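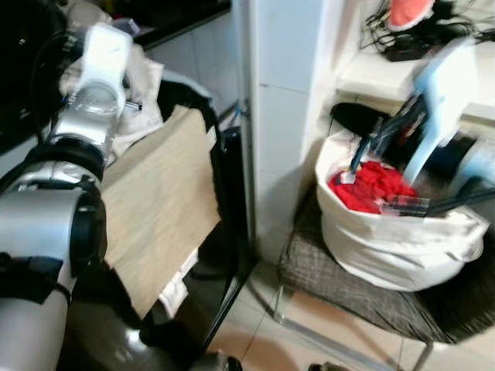
Fig. 1. Beige cloth over the black frame, small white cloth underneath

Print this page | E-mail this page

Adholm Home Guide, sheet 2832
Section 2: Setting Up a Laundry Corner

Welcome back! If you worked through Section 1 you've already picked your corner, so now we come to the pleasant part, which is getting the pieces to sit nicely together and giving every cloth somewhere to go.

1. Sweep the floor and wipe it down. Tile is lovely to work on, but let it dry completely before you go any further.

2. Lay the mat flat and smooth out the corners with your hand, then set the fabric basket on top. 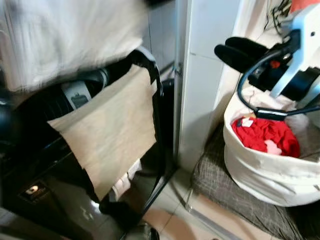
Fig. 2. White fabric basket on the dark woven mat

Note: A canvas basket will slouch a little, and that's perfectly all right. Pull the rim open with both hands before you fill it (ours goes back into shape in a moment).

3. Drape your biggest piece over the frame first, and let it hang down flat. Small white cloths can go lower down.

CAUTION: Check that nothing hangs over a vent, a plug or a warm appliance.

4. Now take a good look at the counter. Gather up any loose cables and move them well back before you start folding, and keep damp cloths away from anything electrical.
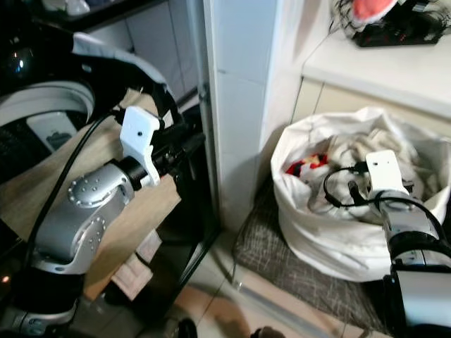 Fig. 3. Black frame and beige panel, with the white counter at right

5. Walk from the frame to the basket and back with your arms full, just as you would on laundry day. If you bump into something, shift the basket over and try again!

Note: Basket care is on page 168, and mats are on page 173.

Revised July 2019

Related items
Fisard Mats: Cleaning and Storage
Howells Fabric Baskets: Washing the Canvas
Stumar Drying Frames: Safe Loading
Your January Linen Sort-Out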